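Drucken | Als E-Mail versenden

2023-02-07, von Iqra Minhas

Den Vormittag mit Abschnitt 4 verbracht, Besteck und Kleinteile. Ha-rang will die Regeln bis heute Abend in einer Fassung haben, die man auch in Datham versteht, ohne bei uns anzurufen. Bisher steht dort nur »Gegenstände natürlich anordnen«. Darunter versteht jeder etwas anderes.

Mein Vorschlag: Gegenstände dürfen sich berühren und überkreuzen, aber vor jedem Griff muss feststehen, welches Teil gemeint ist. Wer nachfasst, lässt die Aufnahme weiterlaufen. Abgebrochene Versuche werden nicht gelöscht, sie bekommen einen Vermerk. Hwa-young war bei den Vermerken dagegen, das koste zu viel Zeit. Wir haben uns auf ein einziges Kürzel geeinigt.

Danach über Messer gesprochen. In der alten Fassung vom September waren sie ganz ausgeschlossen, wohl aus Vorsicht. Ngan-ling findet, ein Tafelmesser gehört zum Besteck – ich auch. Jetzt heißt es: Tafelmesser ja, Küchenmesser nein, und bei zwei Greifern am Tisch bewegt sich immer nur einer auf die Klinge zu.

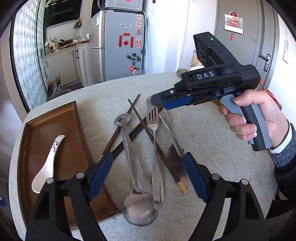
Zwei Handgreifer am Esstisch, dazwischen Löffel, Gabel, Messer und gekreuzte Stäbchen.

Noch offen ist der Hintergrund. Kerkevance schreibt für seine eigenen Leute eine leere Wand vor. Ich halte das für falsch, wenn es um Haushalte geht. Eine Küche mit Kühlschrank, Mikrowelle und Flaschen auf der Arbeitsplatte soll so bleiben dürfen. Geregelt werden muss etwas anderes: keine Briefe, keine Bildschirme, keine Gesichter ohne schriftliche Zustimmung. Das kommt in Abschnitt 9, zusammen mit der Löschfrist von 40 Tagen für alles, was aus Versehen aufgenommen wurde.

Durchsichtiges Glas bleibt ein Streitpunkt. Ayana möchte es gesondert führen, mit eigener Liste. Ich habe es vorerst als Anmerkung stehen lassen.

Nachmittags die Prüfliste gekürzt. Finger spreizen und schließen, Beläge ansehen, Schrauben nachziehen, Linse abwischen. Mehr liest vor der Arbeit keiner. Die Datei heißt jetzt Skundudau 203, Ha-rang hat sie. Morgen Abschnitt 5, Textilien.

Newsletter abonnieren | Diese Website verwendet Cookies. Einstellungen ändern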